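Robots & Automation

The First Arm Is the Cheap Part
How one small gear shop planned its way into robotic assembly

There is a moment in every small manufacturer's life when the robot arm finally fits in the budget, and it's a wonderful moment! Prices have come down, the software has gotten friendlier, and a benchtop arm no longer needs a room of its own. At Flunlow, a shop that makes little gear sets for feed mixers and lab stirrers, that moment came in June, when the production team sat down with a spreadsheet and a wish list that ran well past one page.

I love a good wish list. This one had been growing for years on the wall by the coffee machine. What impressed me, when I spent a morning there, was how much of it had been crossed out before a purchase order went anywhere.

The team started with the job. Flunlow's planners picked the dullest task in the building, putting small spur gears onto a round metal plate, and wrote down everything a pair of human hands does along the way. Pick up a gear. Turn it so the bore faces the pin. Lower it, feel for the fit, wiggle if it sticks, let go. People do all that without thinking, and every bit of it has to be paid for when a machine takes over.

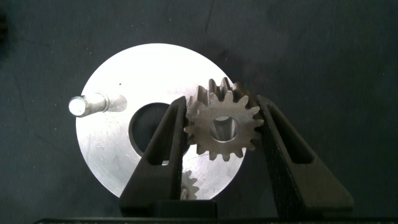 Between the fingertips: a small spur gear held over the plate at Flunlow.

Fingers were the first real budget fight. The quote from Otness, the integrator, had a standard gripper on one line and a generous allowance for custom fingertips on another, and the allowance looked like padding until the team tried a few shapes on the bench. Teeth are awkward things to hold. A tip that works nicely on a smooth cylinder can rock on a gear, and a tip that is too wide bumps into whatever is already on the plate. So the fingertip money stayed in. It came to $2,279, and it may be the best-argued figure on the whole sheet.

If you are pricing your first cell, put a line like that in yours. Call it tooling, call it fingers, call it whatever your accountant will sign, but keep it separate from the arm so it doesn't get eaten when the arm quote goes up. You'll want spares too. Flunlow budgeted for 2 complete sets and keeps the second in a drawer under the bench.

Then there's the table, which hardly anyone gets excited about (I do, a little). The early plan called for a machined fixture with a pocket for every part. It would have been lovely, and it would have locked the cell to a single product. The shop makes short batches, and the plate for the Deddale mixer is a different size from the one for the stirrers. They went with a plain dark mat for the trial phase and put off the fixture until they knew which parts would stay.

Vision got the same treatment. Shiny plates throw light all over the place, and bright metal can fool a camera that does fine on cardboard boxes. Before you pay for a fancier camera, try moving a lamp. Flunlow set aside a small sum for lighting and matte surfaces, and kept the camera upgrade on the sheet as a maybe.

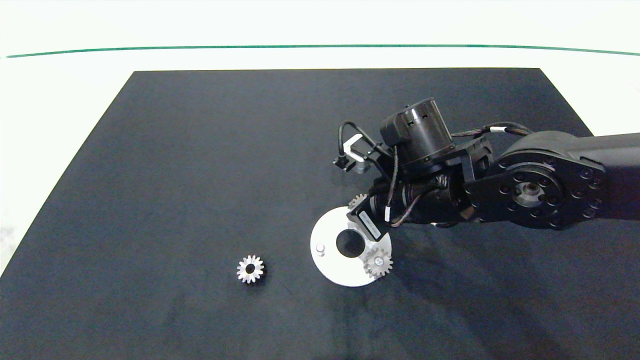
The gripper above the plate, with another gear waiting on the mat to the left.

Space surprised them. An arm's footprint on the spec sheet is its base, but the elbow and the cables need somewhere to go as well, and so does the person loading parts. Tape the reach out on the floor before you order. The Flunlow crew did, and ended up turning the whole bench to face the other wall, which cost nothing in June and would have cost plenty later.

Training is where I'd spend more than they did. Catacutan, a sister shop that bought its first arm earlier, told them to plan on 24 hours of paid practice for each operator before counting on any output. Flunlow wrote the full amount into the plan for 2 operators and hopes to add a third next year. Good for them, and I'd find the money for that third person now. The people who know how a gear should feel going onto its pin are the ones you want teaching the cell.

The last line on the sheet is a reserve for things that haven't come up yet. It has been raided once already, for cable clips.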